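February 3, 2019

Plutier opens its second repair cafe in Wuvton

I'm so happy I finally get to share this one – Plutier is opening a second repair cafe in April, right on Boersma Street in Wuvton! Our first spot fixed 441 toasters, lamps and radios last year, and the line on Saturdays was getting silly.
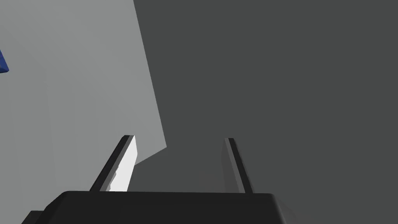 Computer rendering with two slim fingers rising from a black palm.

Doors open at 7 every evening except Monday. Bring up to two items, grab a coffee from Asero next door and pull up a stool. Fixes are free, parts are at cost, and I'll be the one burning the cookies.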